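Filed under: Diary / House and Home

7 July 2020

Up at half past five because of the heat. I opened the back windows and left the bedroom door propped with the iron so it would stay. By seven the kitchen was already warm and I decided the oven would stay off all day.

The job today was cloths and linens. I have been putting it off since January, when Loubna gave me the second bag from her mother's apartment and I pushed it into the hall closet on top of the first one. The closet door has not shut properly since then. I took everything out and put it on the bed, and then there was nowhere to sit, so I did most of it standing up.

I made a pile for the kitchen, a pile for cleaning and a pile for Shaimaa, who wants old cotton for her quilting. Anything with a hole bigger than my thumb went to cleaning. The tea towels from Salem are nearly all past saving. They were thin when I bought them. The one with the printed calendar I kept, although the year on it is long over and I would never dry a glass with it.

The good tablecloth has a stain near the hem that I don't remember. It might be beet. I soaked it in the sink with the Clasten powder and warm water for an hour and it came up paler but not clean. I will try again with lemon and put it on the line in full sun. If that fails it can still be used with the stain at the wall end, where the bread basket goes.

Khadija called at ten. She wanted to know if I still had the measurements for the kitchen shelf, because Mostafa is at the lumber yard and they sell the boards in fixed lengths. I found the paper in the recipe drawer. It said 53 inches in my writing and I read it to her twice. She says he will cut it on Thursday's list with the rest and I said there was no hurry, which is true. The pots have been on the floor under the window since we painted and I am used to stepping over them.

After that I did the blue cloths. I use the blue ones for tables and counters, and the older gray ones for floors, and I try to keep them from getting mixed in the wash. The blue ones lose color for the first few washes and I have one pink pillowcase that is now something else because of it. I no longer put them in with anything light.

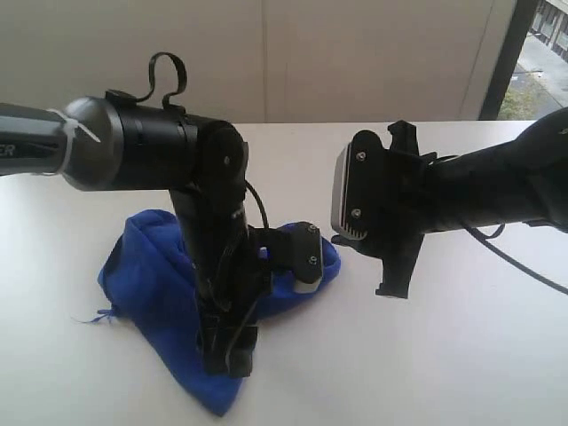
I have also gone back to folding them in thirds. For years I folded them in half and half again, the way my aunt did, but they come out too wide for the drawer and the top one catches when you pull it open. In thirds they stand up on their edges and I can take one from the middle without the rest falling over. Loubna rolls hers. I tried rolling once and they unrolled.

The drawer itself needed doing. I took out the liner, which was sticky at the back where the syrup leaked last winter, and washed the wood with vinegar and water. I cut a new liner from the end of the roll. It was short by the width of a finger so there is a bare strip at the front, but the cloths cover it. While it dried I ate lunch at the counter, cold rice with cucumber and the last of the white cheese.

Ostap came by at one with the receipt from Borkmont for the washer hose. It was $15 and he did not want to take the money for it. I put it in his shirt pocket. He looked at the connection again and said it was dry and to check it after the next three loads. I wrote that on the pad by the machine. He stood out on the step the whole time he was talking, with his mask on, and I passed him a glass of water through the door. His sister has found work again, mornings only.

In the afternoon it was too hot to do much. I sat with the sewing box and hemmed two of the towels that were only frayed at the end. The blue thread ran out in the middle of the second one and I finished it in black. It shows if you look. It is a towel for the dog, or will be when they bring him over again.

Tried the Bunetti polish on the small table by the door. The smell was strong and I had to move the lamp and the mail into the other room while it aired. It did take off the ring from the plant pot. I would not use it on anything we eat from. I put the tin up high behind the candles.

At five I carried Shaimaa's bag down and left it inside the gate where she can pick it up. It was heavier than I thought and I had to put it down on the landing. I put the two embroidered pillowcases on top so she will see them first and not cut them up by mistake. I should call her about that too.

The closet shuts now. There is a whole shelf free and I have put nothing on it yet. I thought of moving the winter blankets there but they are in the chest with cedar and they may as well stay.

Supper was eggs and tomatoes. Washed up, wiped down the stove, hung the cloth over the tap. The tablecloth is soaking again overnight. Need lemons, blue thread, dish soap, and stamps if the post office is open.

Related entries
The hall closet, first attempt
Washer hose again
Painting the kitchen, second coat
What Loubna sent over
Shelf measurements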